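Gallery: the tea tray at Aquino

Clearing up after tea at our Nokville workroom is a job for whoever is slowest to leave. Cloths come in two colours, purple and pink, and opinions differ on which is for what.

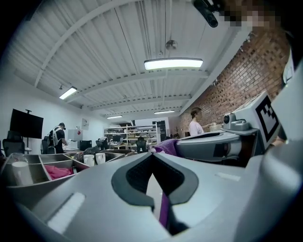

Page last changed: Wednesday, 16:02

Two white mugs, a glass still partly full of something white, and a pink cloth crumpled in the compartment next door. The tray has dividers - a triumph of hope over habit.

The purple cloth gets about a bit more.
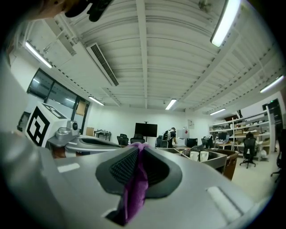 Purple cloth, with the back wall, monitor and poster beyond.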